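About Brerka Print Workshop

Home / About / Who we are

Brerka Print Workshop is a member-run print studio and school in Ornurach. It provides shared presses, acid and screen facilities, a darkroom for plate exposure, and a teaching program open to members and the public. The workshop is registered as a nonprofit and occupies the ground floor and basement of 889 Meng Street.

What we do

The workshop supports four processes: etching, lithography, relief and screen printing. Each has its own area, its own ventilation and its own booking calendar. Work in more than one process on the same day requires separate bookings.

Editions printed here are recorded in the workshop register. An entry lists the artist, title, paper, edition size, number of proofs and the date the plate, stone or screen was canceled. One impression from each registered edition is kept in the archive. The archive passed 1000 impressions in August and can be viewed by appointment. 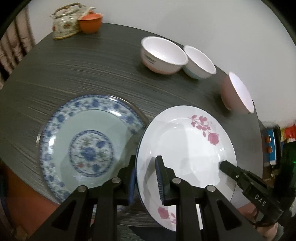

Facilities

Etching: two presses, one with a bed wide enough for full-sheet work. Ferric chloride is the only etchant used for copper. Nitric acid is not permitted in the building. The aquatint box is booked by the half day.

Lithography: one flatbed press and a graining sink. Stones are rented by the week and must be returned grained. Photo plates can be exposed on site up to the size of the vacuum frame.

Relief: one proofing press and one platen press. Members supply their own blocks. The type collection is for use in the building only.

Screen: two vacuum tables, a washout booth and a drying cabinet. All inks are water-based. Screens may be stored for four weeks after a booking ends, after which they are reclaimed.

Membership

There are two kinds of membership. Full members have keyholder access to the areas in which they have passed an orientation. Associate members may book during staffed hours. Both kinds run for twelve months from the date of payment and include use of the paper drawers, the library and the member rate on classes.

Applicants for full membership submit a short form and a set of recent prints. Applications are read four times a year. An applicant without recent experience in a process will be asked to take the introductory class before orientation.

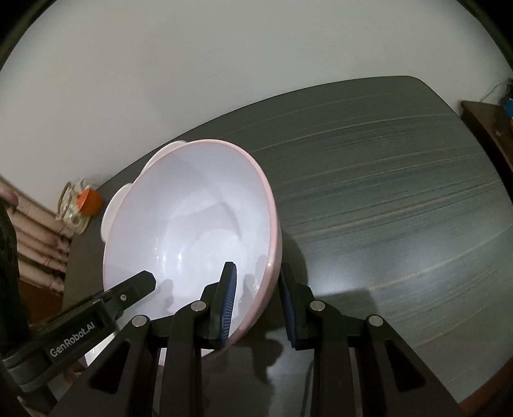

Orientation takes one session per process and covers press setup, pressure limits, solvent handling, waste and cleanup. It does not teach printmaking. Members who have not used an area for two years repeat the orientation for that area before their access is renewed.

Classes

Introductory classes run for four weeks, one evening a week. Fees include ink, shop paper and one small plate, block or screen. Better paper is sold at the front desk. Weekend classes cover single topics such as chine-collé, reduction cutting, registration and paper handling. Class sizes are set by the number of work stations in the area and are not increased.

School groups are accepted on weekday mornings. Groups from Lanow and other towns outside Ornurach should write well ahead, as the spring dates fill first.

Contract printing

Staff printers produce editions for artists and publishers. A quote is given after the first proof, when paper, number of colors and edition size are known. The approved proof is signed by the artist and kept at the press until the edition is complete. Impressions that do not match it are destroyed.

Funding

Income comes from membership, class fees, contract printing and the annual sale of prints from the members' flat files. The artist receives the larger share of each sale. Annual accounts are held at the front desk and may be read there during staffed hours.

Page last updated April 16, 2019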